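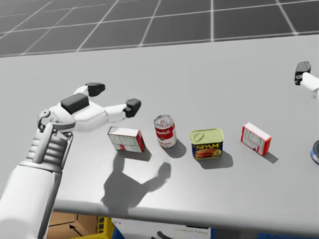
The Shop at the End of the Bus Line: a conversation with Viola Bellini

Viola Bellini opens the door of Greco at half past six in the morning, but she is inside much earlier. When I arrived the coffee was already made and the bread from Orkport was standing in its crates beside the counter. She asked me to carry two of them to the back. "You can ask your questions while you carry," she told me.

Greco is the only grocery store in Hirkdale. The village has 700 inhabitants in winter and more in summer, when the houses near the lake are open. The bus from Orkport turns around in front of the shop window, and many people who wait for it wait inside.

I wanted to speak with her about small shops, how they live and why many of them close. She did not like the question very much.

"Everybody comes to ask me why shops close," she said. "Mine is open. Ask me what I sell."

What she sells

So I asked. She sells what people forget. This is how she explains her business, and she repeated it several times during the morning. The big weekly shopping her customers do in Godlow, where there is a supermarket with a parking lot, and she has no illusions about that. She goes there also, for her own dish soap and cat food. But then comes the evening, and there is no milk, or someone wants to make a cake and has three eggs and needs four.

"In the first year I was offended," she said. "I saw my neighbors come home with the car full of bags, and they waved to me! Then later they came in for one onion. I was not nice about the onion. I am nicer now, because with the onion they take a piece of cheese, and the cheese pays."

The shop came to her from Italo Monti, who had it for a long time and wanted to stop. She had worked for him on the summer holidays as a student, then she had left for Orkport to work in the office of a shipping company, and she did not think of groceries at all. He telephoned her in December. He said that he would close in spring if she did not want it.

"He did not say please. He said, the fridge is old, the roof is good, think about it."

She thought about it for one night. The fridge was indeed old, and it stopped in her second month. A used one cost 3000, and this was the money she had put aside to paint the front. The front is still not painted. I can confirm this, it is a green which has become almost gray on the side of the street.

The notebook

Monti kept no computer, and he wrote the orders in a notebook with squared paper. Bellini has a computer now, but she has also kept the notebook, and she showed it to me. On the left page is what was ordered, on the right what was left at the end of the week. In the margin there are small remarks: "school trip", "rain", "no more of the pink ones".

"What are the pink ones?" I asked.

"I don't know. He doesn't know either. But I never ordered anything pink."

She believes that ordering is the difficult part of the work, more difficult than the long hours. A supermarket which orders wrong has a bad shelf. If she orders wrong, she eats yogurt for a week. For this reason she keeps few kinds of each thing. There is one rice, two kinds of pasta, one brand of tomatoes in cans. When a customer asks for another kind she writes it down, and if three different people have asked, she buys one box. This rule is from Monti too. In that way she came to sell coconut milk, which surprised her, and now it is one of the things that must never be missing.

I asked if the suppliers are friendly to a shop of this size. She laughed and went to serve a man who wanted stamps.

The minimum order

When she came back she explained it to me with a pencil. Most wholesalers in Orkport will not send the truck for an order under 500. For her this is a lot of money to have standing on shelves, particularly in February and March. So she has made an agreement with the woman who runs the café by the church and with the kitchen of the school. They order together, everything is delivered to Greco, and in the afternoon they divide it on the floor of the storeroom.

"It's not very elegant," she said. "We are on our knees with boxes. Sometimes we fight about the butter. But alone I cannot do it, and the café cannot do it either."

The delivery itself costs nothing then. Before the agreement she drove to the city herself twice a week, and she is still angry when she speaks of the gasoline.

There is also the question of credit. Monti let people pay at the end of the month, and she continued it, with a limit of 200 for each family. I wondered if this is not uncomfortable, to know who in the village has no money.

"Of course it is," she said. "But I would know it anyway. You see what people put back." Then she did not want to say more on this subject, and I understood.

An hour with Italo Monti

At ten Monti came in, as he does on most mornings. He took off his cap, looked at the bread and said that it was too dark. He sat down on the chair beside the radiator and I asked him if he misses the work.

"I miss the mornings. I don't miss the ice on the step," he answered. He finds that Bellini does most things well. The coffee he would put closer to the door. He has said it to her before, she told me, and the coffee will stay where it is.

I asked him also what advice he would give to a young person who wants to open a shop in a village. He thought for a long time. Bellini had cut some cheese and weighed it before he spoke.

"To live upstairs," he said.

She does live upstairs, with her cat. In the evening after closing people sometimes ring at her door for baking powder or for batteries. She goes down in her slippers and opens for them. The till is already counted at this hour, so they put the money in a cup and she enters it the next day.

Before I took my bus, I bought a jar of plum jam and some crackers for the way. Bellini asked whether I had a bag. I did not have one, and she gave me an empty sugar box from the storeroom.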